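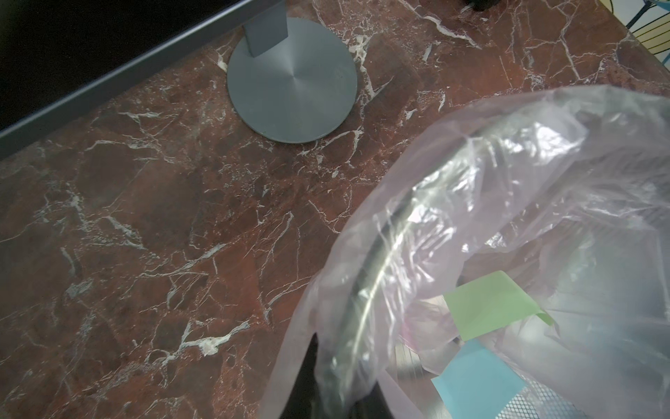 글쓴이: Weven 블로그 주인장, 로봇 작업 기준서 담당

주말 아침부터 기준서를 붙잡고 있습니다. 토요일인데 말이죠 ㅠㅠ 그래도 이번 주에 고친 내용이 꽤 마음에 들어서 까먹기 전에 적어 둡니다.

요즘 제가 맡은 건 책상 정리 작업의 규칙이에요. 로봇이 책상 옆 쓰레기통까지 손을 뻗는 동작이 들어가는데, 처음엔 솔직히 별거 없을 줄 알았어요. 통은 가만히 있고, 안에 든 건 포스트잇 같은 가벼운 종이고. 그런데 비닐봉투가 문제더라고요! 봉투를 씌우면 통 테두리 바깥으로 윗부분이 헐렁하게 부풀어 나오잖아요. 속은 비치는데 빛을 받으면 주름마다 번쩍거리고요. 어디까지가 봉투고 어디부터가 통인지, 사람 눈에도 헷갈릴 때가 있어요.

그래서 예전 기준서에 있던 "쓰레기통 위치를 확인한다"라는 한 줄을 다 뜯어고쳤습니다. 이제는 통의 테두리를 기준으로 잡고, 봉투 윤곽은 기준으로 쓰지 않습니다. 테두리가 봉투에 가려 안 보이면 그 자리에서 멈추고 사람을 부릅니다. 그리퍼가 봉투에 닿은 상태에서는 옆으로 움직이지 않고, 먼저 위로 뺍니다. 이 세 번째가 제일 중요해요. 옆으로 끌면 봉투가 딸려 오고, 가벼운 통은 그대로 넘어가거든요. (네, 제가 해 봤습니다. 바닥에 쏟은 것도 제가 다 주웠고요.)

접근 속도도 손봤어요. Hata 쪽 초안에는 초당 151mm로 되어 있었는데, 통 근처에서는 55mm로 낮췄습니다. 느려서 답답하다는 의견도 있었지만 저는 이게 맞다고 봐요. 빨리 할 이유가 없는 동작이잖아요.

책상 쪽 규칙은 두 가지를 추가했습니다. 하나는 모니터 받침대. 금속 받침은 표면이 반사돼서 거리 값이 튈 수 있으니, 둘레에 105mm 여유를 두고 그 안으로는 손이 안 들어가게 했어요. 또 하나는 상판 무늬입니다. 붉은 대리석에 흰 줄이 이리저리 갈라져 있으면 예쁘긴 한데, 실선처럼 생긴 무늬를 케이블로 볼 수도 있고 그 반대도 될 수 있어요. 그래서 무늬가 복잡한 상판에서는 물건을 집기 전에 각도를 바꿔 2번 확인하는 걸로 정했습니다. 책상 끝에 놓인 작고 까만 것들, 특히 케이블 끝처럼 생긴 건 쓰레기로 분류하지 말 것! 이건 아예 굵은 글씨로 써 놨어요.

포스트잇은 아직도 고민 중이에요. 이미 통 안에 들어간 메모는 건드리지 않는다, 여기까지는 다들 동의했는데 책상에 붙어 있는 메모가 애매합니다. 저는 글씨가 있든 없든 버리지 말자는 쪽이고, Bustamante 팀은 구겨진 건 버려도 된다는 쪽이에요. 구겨진 정도를 누가 정하나요… 일단 "사람이 버리라고 한 것만 버린다"로 적어 두고 10월 개정 때 다시 얘기하기로 했습니다.

비슷한 작업 하시는 분들은 봉투 규칙을 어떻게 쓰시는지 댓글로 좀 알려 주세요. Genine 양식에 맞춰 쓰신 분이면 더 반갑고요. 저는 이제 늦은 아침 먹으러 갑니다.

2018-07-28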